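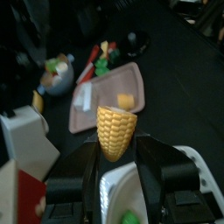
Moving to Premton for six months, keep renting my place in Clandham or give it up?

Posted by quietporch in Housing and Renting

My job is sending me to the Premton office from November until spring. I rent a one-bedroom in Clandham and the lease goes month to month right before I leave. The rent is below what new tenants in the building pay, and I would like to come back to it.

The company pays for a furnished room in Premton but nothing toward my apartment here. I see these choices:

Keep paying rent on an empty apartment.
Sublet it to someone for the six months.
Give it up, put everything in storage, and look for a new place in the spring.

My lease says subletting needs "prior written consent of the owner" and nothing else on the subject. The building is managed by Maruyama and I have never met the owner. The storage unit I looked at is 100 a month plus a lock and insurance. I have a bed, a couch, a desk, kitchen things and maybe twenty boxes. No pets, no car.

Has anyone done this? I am mostly worried about getting stuck with a subtenant who won't leave, and about my deposit, which is 1,000 and was paid when I moved in.

3 replies

Shigeru Murakami
I sublet my apartment for eight months while I was working out of state and would do it again, with some changes.

Write to the management company first. Ask for consent by letter or email, give the exact start and end dates, and say who the subtenant will be if you know. Mine took three weeks to reply, so don't leave it until the last month. If they say yes on the phone, ask them to put it in writing before you sign anything with anyone.

Before you do that, sort out the lease. You said it goes month to month right before you leave. In most places that means the owner can end it with proper notice while you are away, and then both you and your subtenant are in trouble. Ask Maruyama for a renewal that covers the whole time you are gone plus a month or two. They may raise the rent a little. If it is still under the going rate you come out ahead.

Then use a written sublease. It should have the end date, the rent and the day it is due, who pays the electric bill, and a line saying the subtenant has to follow your lease. Attach a copy of your lease. Take your own deposit from the subtenant and keep it in a separate account. Some states have rules about how it has to be held, so look that up for yours.

Your own deposit stays with the owner. You are still the tenant, so any damage the subtenant does comes out of your money first, and you have to recover it from them. I took pictures of every room, inside the oven and closets too, on the day I handed over the keys. I had the subtenant sign a list of what was there.

Also call your renters insurance. My policy did not cover my things while someone else was living there, and I had to pay extra for it. The subtenant should have their own policy.

For the problem of someone not leaving, I picked a person who also had an end date, a nurse on a fixed contract. That helped more than anything in the paperwork.

marlow_b
just store it. six months of storage is way less than six months of rent and you don't have to deal with anybody. I used Fivinance to spread out the moving costs and it was fine

Sadao Kawaguchi
Storage is cheaper on paper, but add two moves, the new deposit, and the higher rent you will pay when you come back. Work out a full year for each choice before you decide. When I did it for my own place the sublet won even with the apartment sitting empty for the first month.

I agree with Shigeru about the renewal. Do that before anything else. If they refuse to renew and refuse the sublet, then your decision is pretty much made and you can book the storage unit.

One more thing, file a mail forwarding request as temporary, with an end date, and put it in your name only. I put mine in for the whole household and the subtenant's mail came to me for weeks.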